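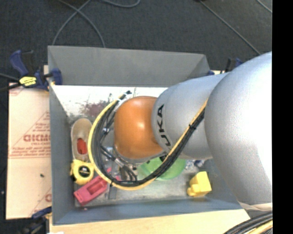
The Clellix rules are a set of good-practice guidelines for bin picking, the job of getting a robot arm to lift mixed objects out of a container. They were first written down in Drillholm by Wilma Verbruggen and Koen Dekker, and they are known mainly for being short.

Content

The rules cover four areas: the bin, the objects, the cables and the people. The bin must be fixed to the table before any run. Objects must differ in shape and stiffness, and may not be swapped for easier ones halfway through a series, a clause widely read as being about someone in particular. Cables along the arm must be tied with enough slack for the wrist to turn fully. People stay 2 meters back while the arm is moving, including people who only want to fix one small thing.

A result counts as reportable after 1000 attempted picks. Dropped objects are counted as failures — "nearly" is not a category.

Reception

Ha-neul Shin, reviewing the second edition, praised the cable section and called the glossary "33 entries long and useful for 4 of them." Jeanine Geerts objected to the lack of any rule on lighting. One was added in July and says that the lighting should be written down.

See also

Floleo method
Gripper testing
Workcell safety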